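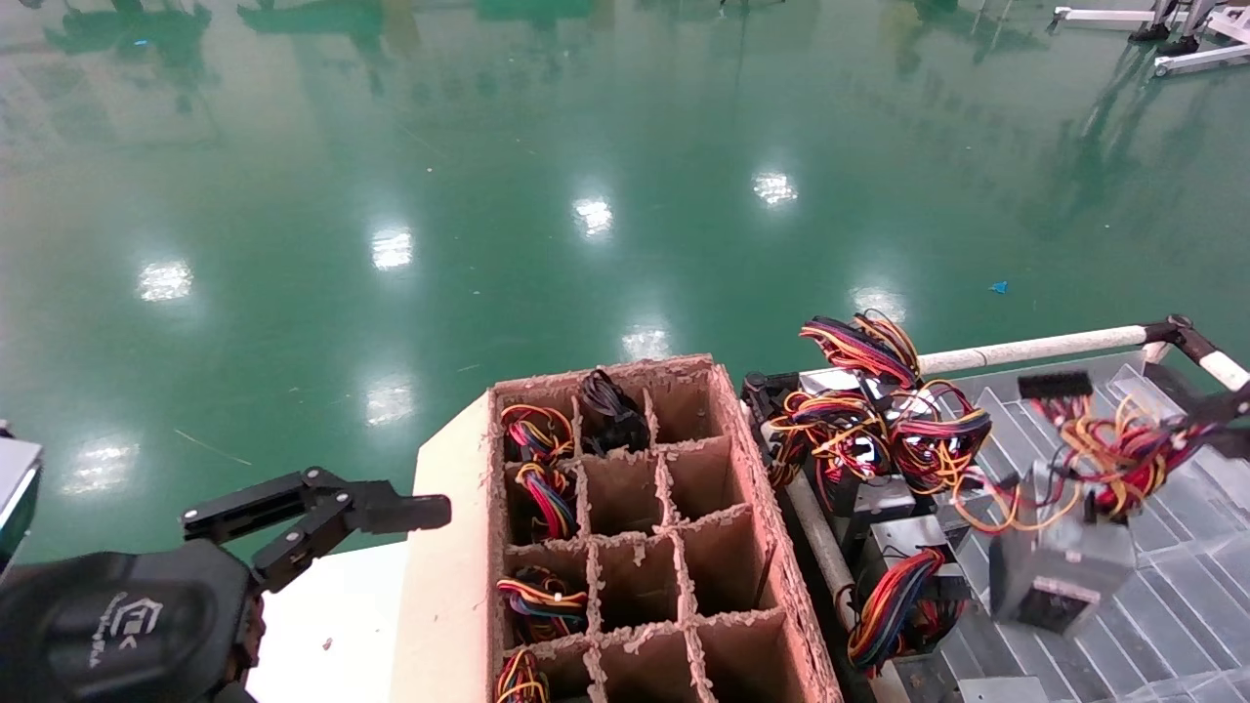

When I started to work with old computer parts, I believed that the difficult thing would be to know which part is good and which is bad. After two months at Jidham I think the difficult thing is the cables. A power supply is a simple metal box, you can put it on a table and it stays there. But from every box comes a big bunch of wires, and the wires of one box like very much to go inside the wires of the other box.

In my first week I made the mistake that I think every new person makes. I took one power supply from the pile and pulled. Three more came with it. Kazimiera Cieślak, who has the table next to mine, told me very kindly that I should first look for the connector and not for the box. The connectors have small corners and clips, and they catch on everything. If you free the connector, the rest of the cable usually follows without a fight.

So now I do it in this way. I lift the wires a little, in one hand, and I wait to see where they hang. Then I follow one cable with my fingers until the end. Red, yellow and black are in almost every bundle, so the color does not help so much. Orange and blue are better for following with the eye, there are fewer of them.

We received 235 power supplies in November from an office that was closing, and I wrote the number on the paper at the end of my table. I cross out as I go. I am not fast, but I have stopped to be ashamed of this.

For keeping the bundles apart we use divider boxes, the brown cardboard kind with walls inside. One bundle goes in one cell. I tried before with a big open crate and after one afternoon it was again a nest, the same as at the beginning. With the cells, each bundle has its own small room and cannot visit the neighbors.
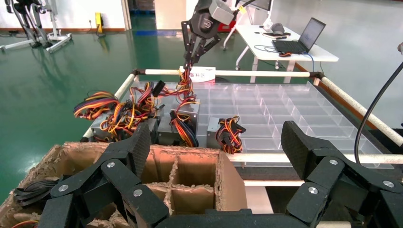 The cardboard gets tired, of course. The top edges become torn and soft like cloth, and sometimes a wall bends when you push in a thick bundle. Sunee Ruangrit wanted to order plastic trays for all the tables. I like the clear ones, you can see from the side what is in them, but their cells are small and a stiff cable jumps out again. For cables I prefer the cardboard, also when it is ugly.

How to roll a bundle is a question of taste. I make a loose coil around three fingers and tuck the end inside. Boonsong Saithong folds his in a zigzag, and it looks very nice, but when I open one of his after a few days the wires have sharp bends and I do not like this. We have discussed it during lunch more than one time.

One more small thing I learned is to turn all the power supplies in the same direction before I begin, with the wires toward me. It takes a minute. When I forget, I have cables coming from three sides and I must reach over them all the time, and in the evening I feel it in my shoulder.

Next month I will try the shelf with the old keyboards. Their cables are thin and gray and there is only one for each, so maybe it will be like a holiday.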